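Trade desk round-up, February 2, 2020

Tariff refunds: still waiting

Quick one this week, I'm writing between trains.

The refund claims from the last round of steel duties are moving, but slowly. Pumphrey put in 36 of them last spring and has had two answered. Both denied. Same wording both times, "domestic supply available," no name of a supplier given. Gwilym Edwards is drafting the appeal and wants to hear from anyone else who got that line. Send him the letter, not a summary of it.

Fonow did better. Their exclusion came through for one size of tubing and got refused for the next size up, which comes off the same line at the same mill. Carys Price has asked for a call with the agency. No date yet.

On the phase one deal. Lots of you asked if it changes anything for small importers. Short answer, not much so far. Most of the duties stay where they are. Read the annexes before you re-quote anybody, and please dont rely on the press summaries, two members have already priced off the wrong list.

Trendar is moving some of its buying out of Shenzhen. Zhiqiang Xiao says the new quotes come in higher even with the duty taken off, and the minimum order has gone from 200 units to 486. Hard to swallow for a firm thier size. He'll talk about it at the March meeting.

March meeting is at Larndale again, upstairs room. Nerys Kemeys has the sign-up sheet. Bring your tariff codes if you want them checked, ten digits please, six is no use to her. 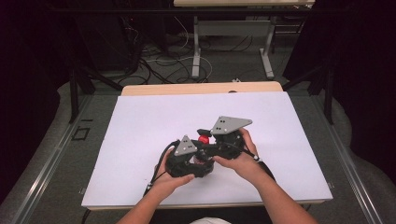
Last thing, dues. Same amount as last year, checks to Idris Edwards, and put the company name on the memo line. More next time.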